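Section 4. Recording a pick-and-place session

Read Section 3 (Charging and pairing) before you begin. The Zosiline gripper must show as connected in the Henao app, and the storage bar must be green.

4.1 Setting out the objects

1. Choose a flat area you can reach from one standing position. A table, a bed or a clean floor will do. On a bed, pull the sheet reasonably tight. Small wrinkles are fine.
2. Put out a mix of small household things: a pen, a toy, a strap, a little ball, something flat and flexible.
3. Add one open container, such as a tin or a shallow box. Place it to one side with the opening facing up.
4. Leave enough space between objects for both fingers to close on one without pushing its neighbor.

Note: Do not tidy the background. Furniture, boxes and windows may stay in view.

Caution: Do not use glass, blades, open liquids or anything heavier than 300 grams.

4.2 Recording

1. Hold the gripper behind the objects with the fingers fully open and pointing away from you.
2. Press the trigger halfway. Wait for the single beep.
3. Move to the first object at a normal speed, close the fingers, lift, and carry it to the container.
4. Open the fingers fully before you move back.
5. Press the record button to end the episode. One object is one episode.
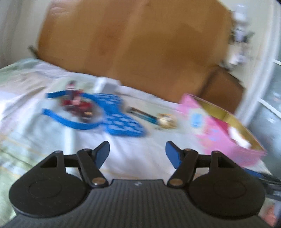
6. Change the order of the objects after every 26 episodes. Turn the container as well.
7. Stop when the app shows 241 episodes, or sooner if the battery light turns amber.

Caution: Keep your free hand away from the fingers while the trigger is pressed.

4.3 Missed grasps

If an object slips, try again in the same episode. Keep the recording unless you dropped the gripper or someone walked in front of it. Mark the episode "retry" in the app.

Fast swings blur the view and make tracking harder. If the app reports "tracking lost," delete that episode, hold the gripper still over the objects until the message clears, and start over.

4.4 Uploading

1. Connect to Wi-Fi and tap Send. Leave the app open until the count reaches zero.
2. Enter your site code. Sutholm sites use the code issued in January.

A new task needs 1,000 accepted episodes before training starts. Questions about rejected episodes go to Khrystyna-Mariia Hutsuliak at Groranano.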